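Fruit at Home: What We Buy, What We Eat and What We Throw Away
Project report, group 2
Somkiat Ratanaporn, Mayuree Sangkhawat, Svatopluk Matoušek

1. Why we chose this subject

In our first term in Brerthorpe we shared one kitchen, and every Sunday evening we put old fruit in the bin. Our course asked for a small study of daily life, so we decided to look at fruit in student houses. We wanted to know how much is bought, how much is eaten and why the rest is lost.

2. How we worked

We asked 20 households near the Lonora bus station to take part, and 15 of them stayed until the end. The other five stopped in the exam weeks, and we did not use their papers. Each household got a kitchen scale and a sheet to hang on the fridge. When a person threw fruit away, he or she wrote the kind, the weight in grams and the reason. Peel and stones were not weighed.

We did the study in April. We think the result would be different in summer, when soft berries are cheap at Brerkel market and go bad in two days.

3. Results

The largest single entry on the sheets was 848 grams. It was one net of oranges which had gone mouldy at the bottom of a cupboard. The household wrote "forgot" as the reason. This word was the most common reason on all sheets, more common than "bad taste" or "too ripe".

Many households kept all fruit together in one place, without thinking about the kind. This can be a problem. Some fruits give off a gas called ethylene when they ripen, and it makes other fruits near them ripen faster. Apples, bananas and tomatoes are known for this, while oranges and other citrus fruits give off very little. A skin which has become wrinkled usually shows that the fruit has lost water, but it does not always mean that the inside is bad. Passion fruit, for example, is often sweeter at this stage.

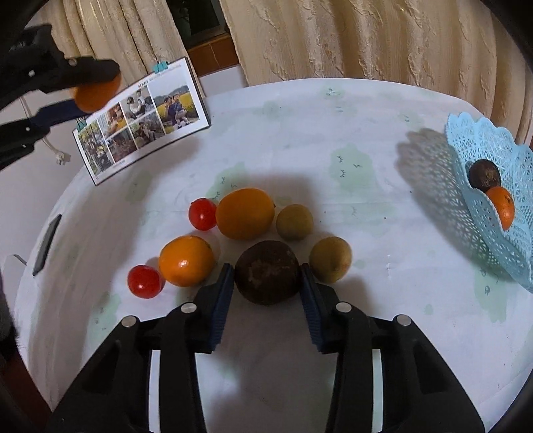 Thongchai Boonchu wrote on our first draft that we should be careful with the gas explanation, as we never measured it, and that a warm kitchen alone could give the same result. We agree with this remark. We had no thermometer in the houses, so we cannot separate the two causes, and we have moved ethylene from our conclusions to this section.

A second finding was about shopping. Households which shopped together threw away less than those where every person bought their own fruit. In one house in Thygesen Street there were three open bags of pears at the same time, each with a different name on it.

4. Problems with our method

The sheets depend on people being honest and not lazy. Reynaldo Espiritu, our tutor, also told us that a sheet on the fridge changes the habits of people who see it. One household said they ate old plums only because they did not want to write them down.

5. What we would do next

We would like to repeat the work in September with a thermometer in each kitchen, and with half of the households storing tomatoes apart from the other fruit. The blank sheet and the full table of weights are in the appendix.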